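Volitard Stride 4 GPS Player Vest
Tracking vest and sensor pod for soccer players
Updated Saturday, March 23, 2024

In stock
Sizes: XS, S, M, L, XL
Color: black only
In the box: vest, pod, charging cable, wash bag, paper quick start sheet

We sell four brands of player tracker and we don't love any of them without reservations. The Stride 4 is the one we get asked about most, so this page is longer than the others. Read it before you order. A lot of vests come back to us unworn after one training session, and most of those returns could have been avoided.

What it does

The pod sits in a pocket between the shoulder blades. It logs position, speed and changes of direction, then sends the session to a phone over Bluetooth once you're back in the dressing room. You get total distance, top speed, number of sprints, a heat map and something Volitard calls the Readiness Score.

Distance is good. We wore two pods on the same player for a full 90 minutes and they finished close enough that we wouldn't argue over the gap. Top speed is less good. It likes to reward a short burst with a number that would put a Sunday league fullback among the fastest players in the country. Treat it as a rough guide and compare a player only with himself.

The heat map looks nice. It needs you to mark out the field corners by walking to each one with the pod switched on, and if you rush this, your left winger will appear to have spent the first half in the parking lot.

About the Readiness Score

Volitard says the score tells a coach whether a player is fit to play after a hard week or a layoff. We asked how it is worked out and were sent a brochure. The brochure has a lot of arrows in it.

As far as we can tell, the score compares the last week's running with the four weeks before. That's a fair thing to look at, and you could do it with a notebook. It knows nothing about a sore hamstring, a bad night's sleep or a knock picked up in a tackle. We've seen a player limp off the field on a score of 91. If someone is coming back from an injury, ask a physical therapist and leave the app closed.
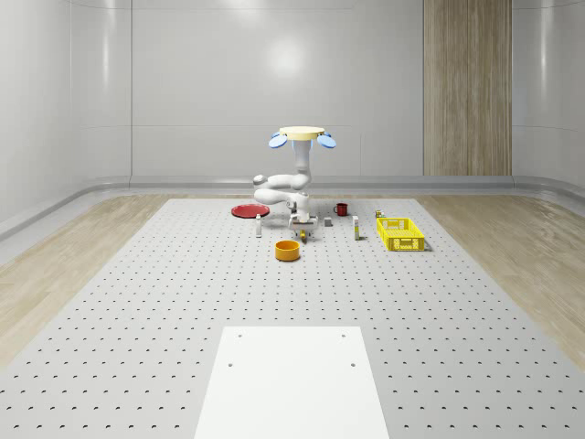 The same goes for the injury alerts, which can be turned on in the settings and which we would leave off. During our August preseason test the alerts went off for nearly the whole squad in the first week. Well, yes. They had been on vacation. An alert that fires for every player tells a coach very little about any one of them.

Battery and charging

The box says a full week of training on one charge. We got three sessions and a match, with the last session ending on a blinking red light. Charging takes most of an evening. The cable is Volitard's own, with a magnetic end, and a regular phone cable won't fit. Spare cables are sold separately, and the price of them is hard to defend.

The pod holds 300 hours of session data, according to Volitard. We haven't tested that and can't see why anyone would want to. Sync after each session and clear it.

Fit and washing

Order by chest size and ignore the height chart, which had two of our testers in vests they needed help getting out of. If the vest is loose, the pod bounces and the sprint count climbs. Take the pod out before washing. The pod is splash proof and has coped with rain, but a washing machine will kill it and the warranty won't cover you. Cold wash, hang dry. The lettering on ours started to peel after a season.

Subscription

Distance, speed and session history are free. The heat map, Readiness Score, alerts and team view need a paid plan, billed by the player and by the year. This is printed in small type on the bottom of the box. For one keen player the free version is enough. For a full squad, work out the second year's cost before you commit to the first.

How it compares

Gimach Pulse: cheaper and lighter, with no heat map and no yearly fee. The app is ugly and does what it says. Our pick for youth teams.

Shibata Runner 2: the best top speed reading of the four. The pod is bulky and goalkeepers dislike landing on it.

Vetska Team Set: sold as a case of pods with one charging dock, aimed at clubs with paid staff. The manual is long and badly translated. Too much for most of our customers.

Specs

Position updates: 10 per second
Memory: 300 hours (maker's figure)
Battery: 1,940 mAh (maker's figure)
Operating range for live view: 300 feet, less with a stand or trees in the way
Rated charging contact life: 3,000 connections
Phone support: iOS and Android
Indoor use: no. There's no GPS signal in a gym, whatever the picture on the box suggests.

Returns

Unworn vests can come back within 30 days. Worn vests can't, for reasons you'll understand if you've ever carried a kit bag. Pods with a fault are swapped by us for the first year. After that you deal with Volitard directly, and they are slow to answer email.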